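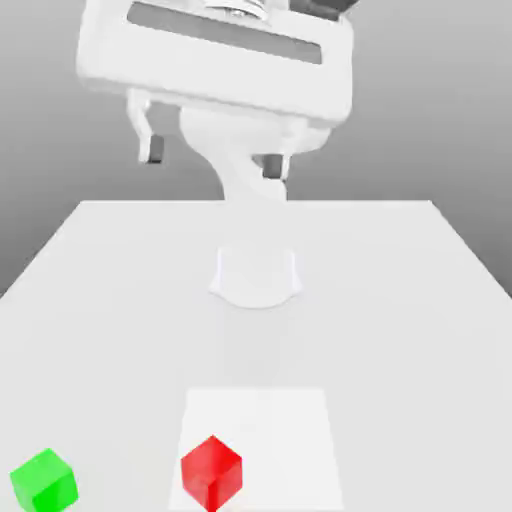

Slide 1: white arm, pale gray tabletop (computer rendering)

Good morning, Folstead! So good to see the back rows filling up. I'm Geeta Nautiyal, and I get to spend the next while on my favorite subject in the world, which is sourdough rye.

(Pause. Let people find seats.)

Start with the starter. Mine lives in a jar by the kitchen window and gets fed 2 times a day, once before work and once after supper. Rye flour and water, stirred with a spoon handle. If it smells like green apples, wonderful. If it smells like nail polish remover, it's hungry, so feed it and carry on!

Slide 2: the crumb. Ask who has cut a rye loaf too early. (Hands will go up. Put mine up too.) Rye is sticky inside on day one. Wrap it in a cloth and wait until the next day, please, it's so much better. Girish Shukla in Clammont waits 2 full days and his slices come out thin enough to fold.

Slide 3: the Cillmont bake sale last December. We sold 166 loaves before noon, and I still get a little giddy saying it. Thank Hemant Grewal here for the ovens. Mention the caraway loaf went first, then the plain, then the one with prunes (my favorite, so I was a bit hurt).

Slide 4: shaping. Wet hands, no extra flour, and don't knead it like wheat. It's closer to packing a sandcastle. Do the demo with the bowl on the side table, and tip it so the front row can see the texture.

Pass the samples around now, butter on the left tray. Questions while people chew. Akash has the roaming mic.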